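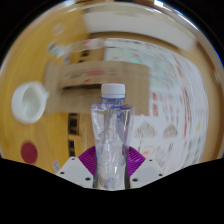 Why a Water Bottle Has Ridges

A plastic water bottle is thin. The wall is often thinner than a fingernail, and a flat sheet that thin bends easily. Folds make it stiffer. A groove in the wall is a kind of fold, so a bottle with vertical grooves resists bending more than a smooth one made from the same plastic.

Test it with paper. Lay a flat sheet across two cups and put a coin in the middle. The sheet sags. Now fold the sheet back and forth like a fan and try again.

Why You Can See Through It

Light passes through clear plastic, so the colors behind a bottle show through its walls. The ridges bend the light in different directions, and shapes behind them look wavy. A ceramic cup stops the light. To check how full a cup is, you have to look in from the top.

The Cap

A screw cap has a spiral inside called a thread. The neck of the bottle has a matching one. Turning the cap pulls it down tight. The small ribs on the outside give your fingers something to grip - wet fingers slip on a smooth cap.

Words to Know

Ridge: a long, narrow raised line.
Thread: the spiral on a screw or cap.
Transparent: letting light through clearly.

Written by Gladys Mwakalinga. Drawings for the paper test by Arwel Cadwaladr.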